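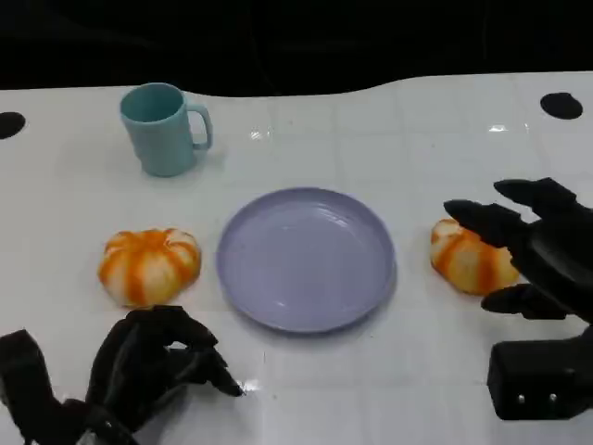
Gekelwood Table Studies Group, Department of Home and Design Research

3.2 Laying the small table

I should say up front that I love this part of the study, so forgive me if I run on a bit. The question behind it is a plain one: when people are handed a plate, a mug and something seasonal, where do they put them? Iwona Pietrzak and I had been arguing over it since April (she thinks the plate settles everything, I think the decoration does), and the place setting in Figure 2 is the one we kept coming back to.

Figure 2. The pumpkin setting. Lavender plate in the middle, teal mug up and to the left of it, one striped toy pumpkin on each side.

We kept the kit cheap and hard to break. The plate and mug are both plastic, and we picked colors that nobody would mistake for each other across a white table. The pumpkins are toys, cream-white with orange stripes, and they got far more affection than anything else we put out. People held on to them while they were talking to us! One woman asked if she could take hers home, and I had to say no, which I still feel a little bad about.

Over 200 people laid the table for us, most of them at the Trulis community hall on Thursday evenings, when the Na supper club meets next door and there's a steady trickle of folks with ten minutes to spare. The instructions were short on purpose. We said "set this for one person, and make it look nice," and then we got out of the way. Ha-rang Cha wrote down the order in which things were placed, and afterward we all sat down with tea and a short interview.

The plate usually went down first, so Iwona gets that point. What surprised me was how much it moved later. In 47 of the sessions the plate was shifted again after both pumpkins were on the table, generally by just a nudge, and when we asked why, people talked about the pumpkins "crowding" it or the whole thing looking "lopsided." I read that as the decoration pulling the plate around. Iwona reads it as fussing. We have left both readings in, and Section 5 goes into it more.

The mug was the real troublemaker. Put it where Figure 2 has it, to the upper left with the handle facing right, and some people are perfectly happy, while others want to swap it to the other side before they've even sat down. A few told us they always reach across for their coffee at home and had never thought about it before. We didn't record which hand people write with in the first batch (my mistake, I left it off the form), so please don't lean too hard on anything we say about mugs.

A word on the table surface. It's white and glossy, with faint grid lines on it, and the overhead lights leave bright spots all over the place. Several people said the glare bothered them more than the arrangement did. For the second batch we borrowed a plain cloth from Bruris, the linen shop down the road, and the complaints stopped, although the pumpkins did roll a bit more on it. Those sessions are reported separately in Section 3.3.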